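Subject: Re: [laltgate-makers] Can they do the dishes yet?
From: Gilmar Godoy
Date: April 2021

Osvaldo Vasconcelos wrote:
> My neighbour swears we'll all have a robot doing the dishes
> by November. I say they can't fold a tea towel. Who's right?

Osvaldo, you're closer than your neighbour, but I'm more hopeful than you are! I've been playing with picking tasks in simulation most evenings, and it's the most fun I've had at a keyboard in years. The job is as plain as they come – one yellow cube on a brown surface, two fingers, go and get it. The cube gets turned a bit each time so the gripper can't just learn one angle.
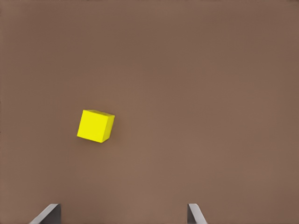

Last night I ran 500 tries with new settings and it managed 300. I was thrilled (my wife less so, it was past midnight). Now swap the cube for a greasy fork under a soup bowl and you can see how far off the dishes are. Cloth is worse again, as it changes shape whenever you touch it.

Shop-floor work is another story. Dirceu has been sorting offcuts at Dekwood, all much the same size and colour, and I reckon a decent arm could take a fair bit of that off his hands now. Dirceu, would you bring a few along to the next meet? I'd love to model them.

Gilmar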